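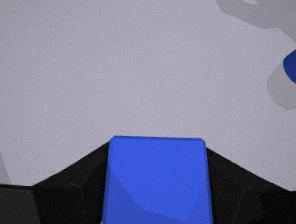

Blue block on a pale gray surface.

Home | About | Services | Contact

About Zulley

Zulley is a bookkeeping and payroll office in Hastovgate. Pascal Poulain opened it with one client, a bakery on the same street, and still does that bakery's books.

We now have 17 staff and handle monthly accounts for small shops, dental offices and building contractors. Most clients have fewer than 30 employees. Payroll runs every second Friday. Year-end files go out in July.

In 2024 we took over the client list of Ebrahimi, and those accounts are now handled from our main office. New clients meet with us once before signing anything. The first meeting is free.

Contact: front desk, Zulley, Hastovgate
© Zulley. All rights reserved. Back to top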